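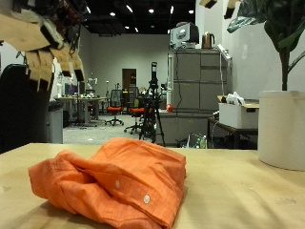
Folding button-downs, a thread. Long sleeve, woven, full placket. T-shirts are a separate problem and I won't get into them.

1/ Shake it out first. Hold it by the shoulder seams and snap it once. A shirt that goes down on the table in a heap stays a heap, and you end up ironing with your palms.

2/ Buttons: top, third, and second from the bottom. Doing all of them adds time and the front lies no flatter. Doing none lets the placket drift as soon as you turn the shirt over.

3/ Face down on a hard surface. Bare wood is fine. Beds are too soft, the fabric sinks and the fold line wanders.

4/ Side in to mid-shoulder, sleeve straight down along the fold. Repeat on the other side. The two edges should run parallel -- if they taper, the first fold was too deep.

5/ Tail up a hand's width, then bottom half to collar. Turn over.

6/ Tanvir Mondal asked about folding boards. I used a Liapis for a month. Consistent width, but the panels are too short for a tall size and the tail bunches at the hinge.

7/ Slubby or loosely woven cotton holds creases from the pile. Fold it the same day it comes off the line. Leave it until Thursday and you will need steam.

8/ Gianni Guerra rolls his. Fine for a duffel. On a shelf the collar goes first.

290 likes · 79 reposts · 3 replies

Filed under: Home > Laundry & Closet

More from this author
Shelf depth for folded shirts
Broscombe hangers, one year in
Collar stays: metal or plastic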